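**The Pot Stays on the Table**

Regular readers will remember that in January this newsletter promised to say no more about table flowers. We had said a great deal. There was the item on vases, the follow-up item on vases, and the apology to everyone who had written in about the second item on vases. But the Gistel building has changed its mind about greenery again, and somebody has to write it down.

The short version is that the big planters are gone. Flollero, who supplied them, came with a truck and took back all 33, including the one by the elevator that had become a filing system for gum wrappers. In their place we have small potted arrangements, one to a table, pink and white mostly, with enough leaf to look like a plant and enough blossom to look like an occasion. The budget for the swap was 2,000 dollars. The bill was 1,331, and we are told the difference has gone toward saucers. We have our doubts about the saucers.

I was against the small pots. I said so at the meeting, at length, and I would like that remembered even though I have since come around. My argument was that a white table is a work surface and that anything placed on it will be moved eleven inches to the left, then to the windowsill, then to the floor, and then it will be dead. This is what happened to the succulents. Some of you were there for the succulents.

What I failed to consider is that a succulent looks like a paperweight and gets treated like one, while a pot of pink flowers looks like it belongs to someone's mother. People go around it. They put their coffee down on the other side. I have watched a grown adult lift a laptop over one with both hands — slowly, the way you would carry soup.
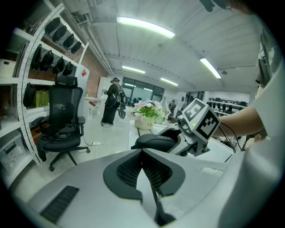 *Pink and white, cream pot, holding its ground at the white table.*

The pots themselves are the round cream kind with dark lettering on the front. Opinion on lettered pots is divided. One camp feels that a plant should not have to be read. The other camp likes a bit of cheer on a pot and would appreciate it if the first camp lightened up. I belong to the first camp but have been eating lunch with the second, and they have the better snacks.

Now for the care instructions, which were printed on a card, which was lost.

Water them from a cup, a little at a time, at the soil and not over the blossoms. The kitchen pitcher holds 60 ounces and is far too much pitcher for this job. Anyone who has seen what it did to the table by the copier will understand. If the soil feels damp, leave it alone. If you can't tell whether it's damp, leave it alone until tomorrow and ask your finger again.

Pinch off the brown flowers. You don't have to ask permission and you don't have to announce it. Drop them in the compost pail by the sink, which Asadi now empties at 4 p.m., and which is still being used for yogurt lids despite two signs.

Please turn the pot a quarter of the way when you think of it, so that one side of the table doesn't get all the blossoms and the other all the stems. There has been a complaint.

Please also wipe under it. These tabletops show every ring, and the thin dark lines across them do not hide dirt as well as certain people believe.

Replacement plants come from Vuketti, which has agreed to swap out the tired ones at the start of each month. Put a sticky note on the pot if yours is fading. A plain "tired" will do. Last time we got one that said "haunted," and Vuketti called to ask what we meant by it.

The next issue will cover the coat hooks.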